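Service Robotics: Short Course
Unit 4 handout: Can machines do chores yet?
Reading copy for the 5th July session. Bring it with you, along with your notes from Unit 3.

4.1 Where we are

Unit 3 ended with the factory arm, which does the same move on the same part all day. It is fast and it rarely fails, and most of the credit goes to the people who set up the cell around it. The part arrives in a known place, facing a known way. If it doesn't, the line stops.

A house gives a machine none of that. This unit asks which chores can be done by machine today, which can be done some of the time, and which should be left off the list for now. The short answer is that single steps are in fair shape and whole chores are not.

Keep three terms apart when you read papers or sales material:

Step: one action with a clear start and end, such as picking up a spoon.
Task: a chain of steps on a known set of objects, such as moving the spoons from the table to a bowl.
Chore: what a person means when they say "clear the kitchen." The objects are not listed ahead of time and the person decides when it is done.

Much of the confusion in this field comes from showing a step and talking about a chore.

4.2 The kitchen as a workplace

A kitchen in use holds food, tools and storage all in the same small area. On one long table there may be bread rolls, a cutting board, bowls and a countertop appliance, with a bucket and a bag stored underneath. Each of these needs a different grip, and some should not be touched at all during a given job.

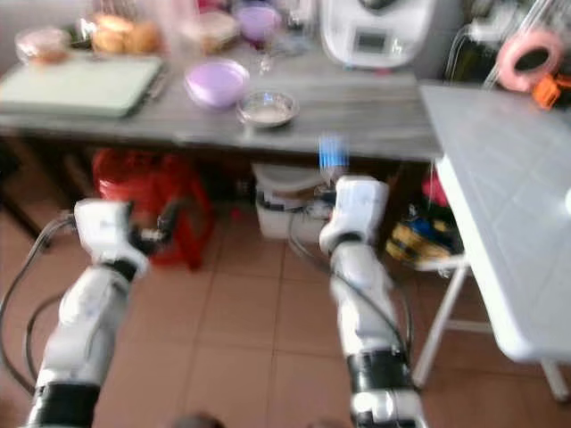 4.3 What makes a chore hard

Take "clear the table" and write out what has to be known before the first move.

Which things belong on the table. A cutting board may live there. A glass probably does not.

Where the other things go. People answer this from habit. A machine has to be told, or has to guess from what it has seen in other homes.

What state things are in. A bowl with a little liquid at the bottom must be kept level. The same bowl empty can be carried any way you like. Clear glass is a problem of its own, as its edges are faint and depth sensors often read straight through it.

What is in the way. The space under a table is often used for storage, and a low reach has to get past the apron and the legs first. Soft goods are worse than hard ones here. A mesh bag has no fixed shape, and its strands can catch on a finger or a joint.

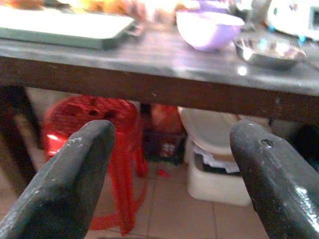
A planner that treats every object as a solid box will do well with a lidded container and badly with netting. Students often try to fix this with a larger safety margin around each object. In a tight space the margins soon overlap and the planner reports that there is no path, even where a person would simply push the bag aside. Pushing things aside on purpose is a skill, and we come back to it in Unit 6.

4.4 Two worked cases

Case A, the Jarkari tidy test. The Jarkari test uses a two-armed machine and a fixed list of small household objects. Each run is one step: pick up the named object and set it down in the named place. The team logged 2000 runs, and 1224 of them ended with the object in the right place with no help from a person.

Work out the rate yourself before reading on. It comes to a little over 61 percent. Now suppose a task needs five such steps in a row and each one succeeds at that rate. If the steps are independent, the whole task comes out right less than one time in ten. This is the most useful sum in the unit. A step rate that looks decent gives a poor task rate, and a chore is longer than a task.

Case B, the Katsaros packing bench. Katsaros runs a shop floor where parts go into trays by hand. The firm tried a Folari arm on one bench for 800 trays. The trays and parts were always the same, and a fence kept people out of reach of the arm. It kept up with the hand packers on the plain trays. It fell behind on any tray with a cloth liner, and a worker had to step in to flatten the cloth.

Compare the two cases by what was held fixed. At the bench, nearly everything was. In the tidy test the list of objects was fixed, but the layout changed from run to run.

4.5 Small objects on flat surfaces

A spoon on a table is a standard exercise and a good one. The handle is thin and lies close to the surface, so the fingertips have to come down near the table without pressing on it. Shiny metal throws back highlights that can confuse a camera. A patterned top, such as a raised lattice, adds edges that have nothing to do with the spoon. A plain cup is easier to find and grip, but it can be knocked over on the way to the spoon. A phone on the same table raises the cost of a mistake.
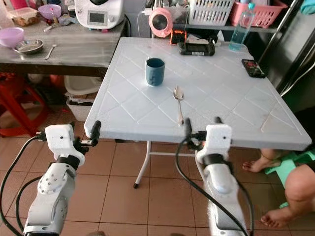
4.6 The wrist view and the head view

A head camera sees the layout: which table, which counter, where the floor is clear. At the moment of grasp the arm may block its view. A wrist camera sees the last stretch well and little else, and its own fingers fill part of the picture. Most current systems use both and let the learned policy sort out which to trust.

Blur matters too. A wrist camera moves with the hand, so a fork and a knife lying near each other can be hard to tell apart while the arm is traveling.

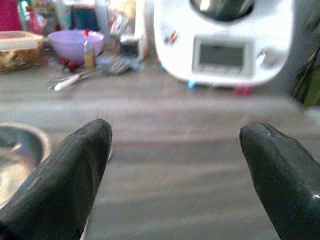

Slowing down helps, up to a point. The Humora group cut arm speed by half for the final approach and found fewer missed grasps on cutlery, but each job then took long enough that home users lost patience and did it themselves. When you judge a system, ask for the time per job along with the success rate.

4.7 A rough sorting of chores

Ready in a fixed setting: moving rigid objects between known places, loading a tray, wiping a bare flat surface.

Works some of the time: sorting cutlery, putting cups away, opening a lidded container of a known type.

Leave off for now: untangling bags, handling cooked food near hot surfaces, tidying a room with children or pets in it, any job where a person is sitting within reach of the arms and no safe stop has been tested.

The sorting will change. Date your own copy and check it again at the end of the course.

4.8 To prepare for next time

1. Pick one chore you do at home. Write it out as steps, stopping at 12 even if you are not finished.
2. Mark each step with the group from 4.7 that fits it best.
3. Using the step rate from Case A, work out the chance of getting through the whole list without help. Then find the step rate you would need to finish nine times out of ten.
4. Name one change to the room that would make the chore easier for a machine, and say whether you would put up with it in your own kitchen.

Hand in one page. Show the sums.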